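README – chess set box, games cupboard, Curkon club room

Notes for whoever has the sets next. Written in a rush, sorry, will tidy up when there is time. Ask Sointu Honkanen if something is missing from the list.

What is in the folder

board.txt – the board and its markings
pieces.txt – list of pieces, white and black, with names in the old club spelling
tray.txt – which compartment takes what
setup.txt – starting positions for beginners, 13 of them
loans.txt – who has had which set since January
photos – three for now

Nothing else. There was a rules file but it was an old one and had castling wrong so it's gone.

Which set this is

Set 6 in the cupboard list. Plastic, white and black. Board has the black border with letters and numbers printed in white. Sets 1 to 5 are the Maurya ones and have their own readme. Don't mix pieces between them, the Maurya pawns are a bit shorter and you will not notice untill somebody sets up a whole board and it looks wrong.

Cupboard label says Atik, that is the shelf name, not the maker. No idea who made the set.

Packing away

Tray first, board last.

Black goes in the wide compartment at the side. All of it, pawns and big pieces together, lying down is fine. Used to sort them by kind, took ages, stopped doing that.
White stays on the board till black is in. Then white in the long narrow ones, pawns in one and the rest in the other.
Check the kings and queens before closing up. The two are easy to muddle when lying on their side – look for the cross on top of the white king.
Knights at the top of the heap if you can. Ears chip.
Push the tray to the back of the shelf. Board goes flat on top, nothing on the board.

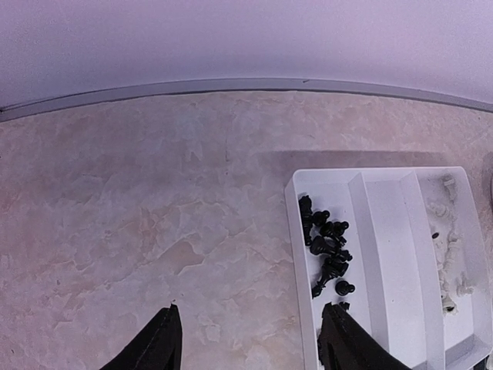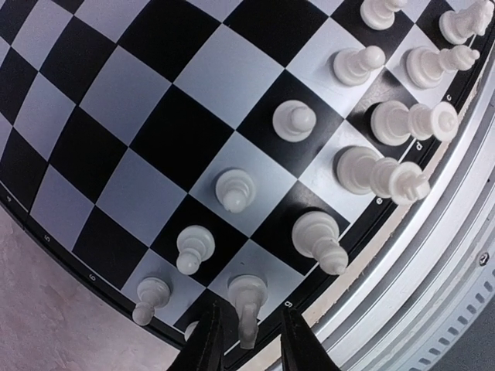
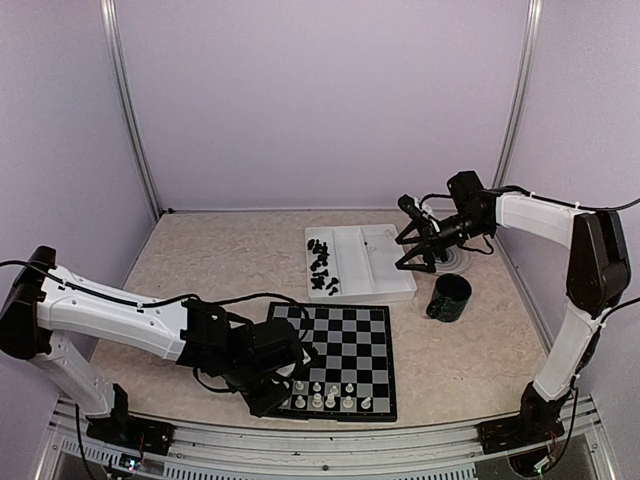

Set 6, black pieces in the tray (first and third photo), white on the board (second and third).

Setting up

Count first. 16 white, 16 black, the lid list has a tick box for each. If you are one short look under the shelf liner before you write it down as lost.

Letters on the border are lower case. White queen on d1, black queen on d8. Beginners put the king there about half the time, just swap them.

White corner square at each player's right hand. If it's black, turn the board a quarter and start again.

For lessons we often put out one colour only. Pawns and rooks to begin with, then bishops, knights when they have stopped asking for them. setup.txt has the positions in that order. Position 10 has a typo, the bishop should be on f1 and not e1. Not fixed yet.

How the lists are written

One line per piece. Colour, kind, condition, note. Commas between, no commas inside the note please, it breaks the print-out.

white, pawn, good,
white, knight, good, small mark on base
black, rook, worn, wobbles a bit

Condition is good, worn or replace. That's all. Somebody wrote "ok ish" in three places and I had to go through the lot by hand. 196 lines over all the sets.

Old lists from the Protness room used "castle" for rook. I have changed the ones I found. If you find another, change it, no need to ask.

Cleaning

Damp cloth, bit of washing-up liquid, dry straight away. Not the board markings, go round them. No polish on the pieces, they get slippy.

Tray can go under the tap. Dry the corners of the compartments properly or the pawns stick.

Known problems

- loans.txt has two entries with no return date
- pieces.txt is sorted by colour, tray.txt isn't sorted by anything
- tray drawing in tray.txt is upside down compared to how it sits on the shelf
- no lid photo

Changes

16/03/2001 – split set 6 off from the main readme, added packing notes, photos put in
before that – see the main readme, it's all in there somwhere

Copy the lists as much as you like. If you change one, put your initials at the bottom and leave a print in the cupboard.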